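Home Posts Archive Notes Contact

March 2, 2025
By Sânziana Iordache

The success rate is a setting

I've been going back and forth for a while on whether to write this up, mostly because I still use the tool I'm about to complain about. Furkier is the planner we run on top of our simulated tabletop. It takes a goal, breaks it into grasps and placements, and hands those to the arm controller. The release notes for the new version say the planner "recovers gracefully from perception error." I have read that sentence in the notes for three different planners now.

So I turned the simulator loose on it. Same white table, same turquoise shelf, props reshuffled on every run. I did 81 runs. The planner reported success on 70 of them, and when I went through the logs by hand I disagreed with it on 11 of those 70.
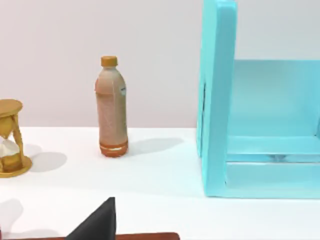
Perception is where I started, and my complaint there is about what gets fed to the planner as ground truth. Furkier's default config reads object poses straight out of the simulator state. No camera is involved at all, unless you go into the settings and switch it on. With the camera on, things get less comfortable. Take a wrist view where the hourglass is half out of the picture and the bottle throws a long gray shadow toward the shelf. The detector has to decide how wide that hourglass is from the part it can see. Ours decides, gives you one number and moves on. I would like two numbers, the second one being how much I should believe the first. Dobre, which is the detector we swapped in back in May, does produce a confidence value, and Furkier throws it away at the interface. I checked the code twice, thinking I'd missed a flag.

The shelf is worse. It is big, it's one color, and from close up it rarely fits in view. The pose estimate wandered between consecutive frames while the thing it was estimating was bolted to the world origin. Nothing downstream noticed — the planner just replanned, again and again, and logged each replan as a "recovery." One run logged 3,730 of them. I suppose that's graceful in some sense.

What "grasped" means

Next I went looking for how the planner decides it has hold of something. I assumed contact forces, or finger width compared with the expected object width, or both. It's a distance check. If the fingertip is within a threshold of the object's center, the grasp step is allowed to close out, and the threshold is a constant in a file called defaults. Anything hollow breaks this right away, as the center of a bowl is air. 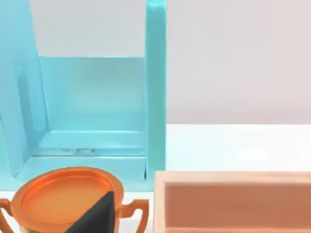
Finger over the bowl of the trophy cup, with the open wooden box to the right.

I raised this on the Estik forum, where most of the Furkier users hang out, and got two kinds of answers. The first was that I should tune the threshold per object. Fine, but then it's me solving the problem and the planner getting the score. The second was that a learned grasp checker is coming. Maybe it is. I'd settle for an if statement that looks at whether the fingers stopped early.

I did tune it, for the record. Tightening the threshold made the reported success rate drop and made the logs agree with me a lot more often. Loosening it sent the number up nicely. You could put any figure you wanted on a slide. When I see somebody's benchmark now, the first thing I look for is that constant, and it is almost never printed.

Trendex, our logging tool, deserves a small complaint of its own. It stores the planner's verdict and the final object poses but not the check that produced the verdict, so if you change the threshold you can't rescore old runs. I've got a patch for that. It's ugly and it works on my machine. 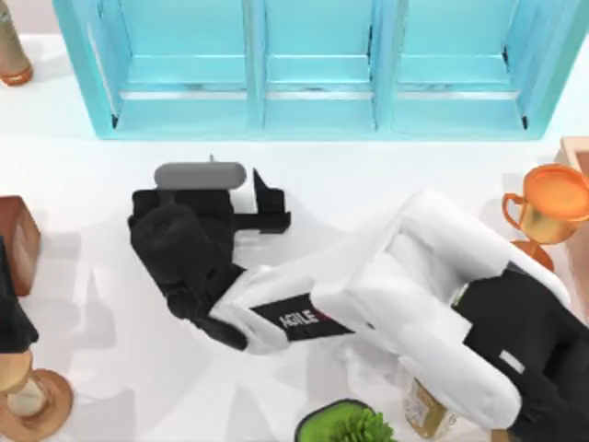 What I changed in my setup

Simulator poses are off by default, and there's a warning in the run header if anyone turns them back on. Detector confidence goes into the log even though the planner ignores it. The grasp check is now finger width plus a short lift, and if the object's height hasn't changed after the lift, the step fails. Replans are counted as replans.

I haven't rerun the full set yet. My guess is the number comes out lower, and I'll post it either way, with the config file.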